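Notebook, October — Humden room, couch tasks

Start 9:40. Carried over from last time: the couch set is behind the table set and the shelf set. Plan for the day was pick and place of soft items on the seat, with the arm driven by hand from the leader station and every run logged, good or bad.

Checked the store on the Lundalbridge machine before starting. 2734 episodes across all tasks after the last cleanup. The cleanup script threw out anything with a gap in the joint log, which is what we agreed, but it also threw out runs where the operator paused on purpose. I put those back by hand. Somebody should fix the rule so it looks at the time stamps and leaves the joint speed alone.

Calibration took longer than it should have. Hand-eye error was fine on the first try, then bad after I moved the base closer to the couch. Redid it twice. Second one is saved as the default for this room. If you move the base, redo it, even for a small shift.

Task text used, word for word, so the labels match:
pick up the bag and put it at the other end of the couch
move the camera next to the pillow
put the pouch on the pillow

Changed "purse" to "pouch" in the last one. Old episodes still say "purse". Zarkier can map one to the other at load time, so I left the old files alone.

Morning block went slowly. The strap on the camera is the hard part. If the grip goes in from the strap side, a finger goes through the loop and the camera comes along on the strap when you wanted it by the body. I kept those runs and tagged them strap_catch. We will want them later as negatives or for the recovery set. Please don't delete them as failures.

Pillows are a different problem. The operator wants to push them, because pushing is quick, and the task says nothing against it. For the policy it matters, so for now I am calling a push longer than a hand's width a separate action and splitting the episode there. Open to a better rule.

Also changed the reset. Before, we put everything back in the same spots between runs, and the last model learned the spots. Now the order along the seat changes every 6 runs, and the angle of each item changes every run. Slower, but the held-out score on the table set went up when we did the same thing there.

Layout for the afternoon block, before the first shuffle:
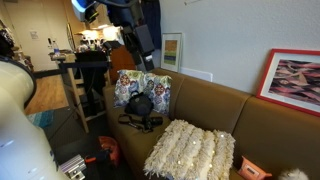
Couch layout A. Bag and camera at the near-left end, shaggy pillow center, pouch farther right.

Afternoon block ended with 341 kept episodes for the couch. Dropped 2 where the log did not close. Strap runs are in the kept total.

Depth on sequins is a known problem from the shelf set. Have not looked at the depth for today's runs yet. Kravchuk filter is off for this batch so the raw values are there if we need them.

To do:
— layout B and C, same items, same task text
— write down the push rule in the shared sheet
— ask whether strap_catch runs count toward the couch target
— fix the pause rule in the cleanup script
— copy to Lundalbridge overnight, check sums in the morning

Stopped 5:15. Arm parked, logs closed, copy started.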